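Wirkcombe Robotics Club — Questions and Answers

Many parents and new members write to us with the same questions, so we collected the answers on one page. If your question is missing, please ask Divya Menon or any of the older students.

Who can join?

Any student of the school from ninth grade up. You do not need to know programming before. You need patience, because a robot arm will do exactly the wrong thing many times before it does the right one.

What are you working on this year?

Our project has the name Ronach. The task is to teach a pair of robot arms to work with a wooden box that has a drawer. It sounds very small for a whole year! We also thought so in the first week. Now we think the year is maybe too short.

Why did you choose such a shiny box?

We wanted a common household object, and this one was already in the club cupboard. The dark varnish makes the work harder. A lamp gives a white reflection on the wood, and the reflection changes its place when the camera moves. A program that looks for edges can easily take the reflection for a part of the box. The arched grain makes lines of its own too.

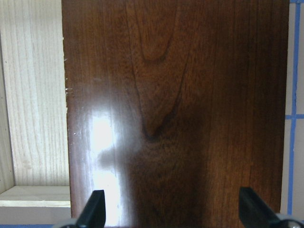 Wrist camera view: walnut-colored gloss, glare on the left, fingers on both sides.

Can you not just turn off the lamp?

We tried it for one evening. Then the dark side of the box became almost black for the camera, and this was worse. Now we leave the lights as they are and record more runs instead. Our goal is 300 good runs before the February meet, and at the moment we have 210.

What is the blue tape for?

The tape makes a grid on the work surface. Before each run we write down in which square the box stands, so that another student can repeat the run later. Please do not remove the tape or "fix" a line which looks crooked to you. If a piece comes loose, tell Othmane El-Sayed, he keeps the measurements. 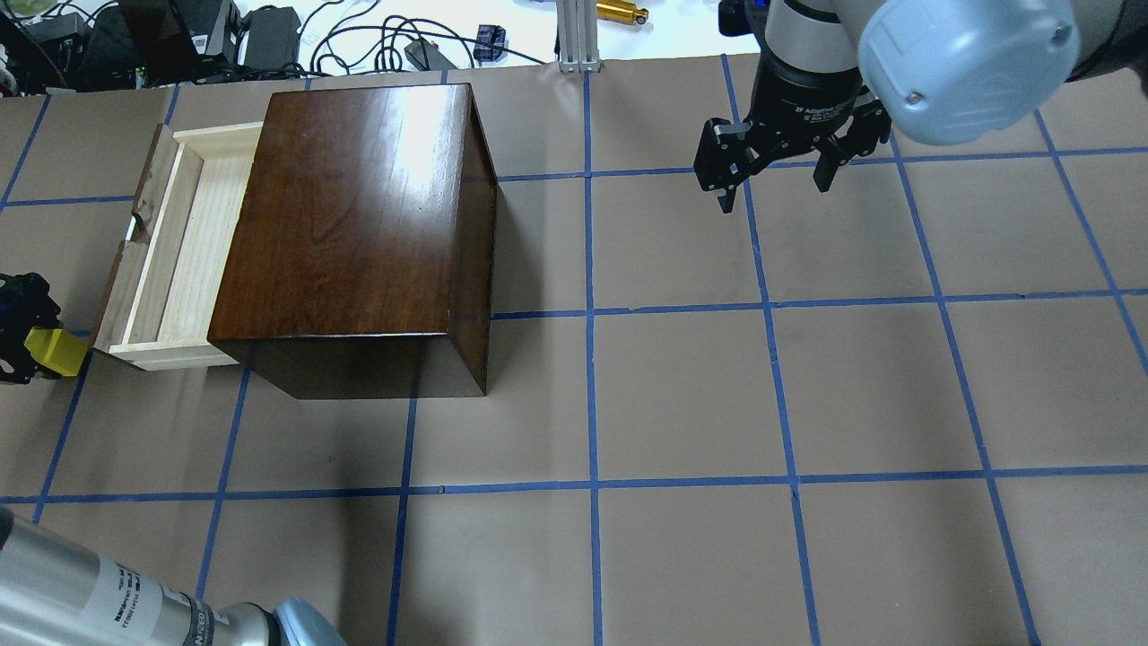 Photo: Tharushi Ranasinghe

Do both arms do the same job?

No. In our plan one arm takes care of the drawer and the other arm is for objects that go in or out. The students work in the same way — one pair writes the code for the first arm, one pair for the second, and they must agree on who moves first. Most of our arguments in the club are about this point.

Is the box getting damaged?

It has small chips on the left edge, where the light wood shows through the stain. New members sometimes worry that they will be blamed for a scratch. You will not be. But write it in the notebook if you hit something, with the number of the run. 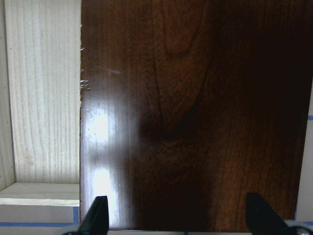 The left edge, with the pale nicks in the dark finish.

When do you meet?

Twice a week after classes, in room 27. The first meeting for new members is on 3rd October. Come also if you are not sure yet.

Does it cost anything?

There is no fee. For the trip to the February meet, families pay the bus ticket only. If this is a difficulty, speak with Vimala Achari and it stays between you and her.

Can I touch the robots in my first week?

You can after the safety talk. The rules are short: long hair tied, no loose sleeves, and one person always with a hand near the stop button.

Do I need my own laptop?

It is helpful, but the club has 2 that you can borrow during the meeting. They do not go home with you.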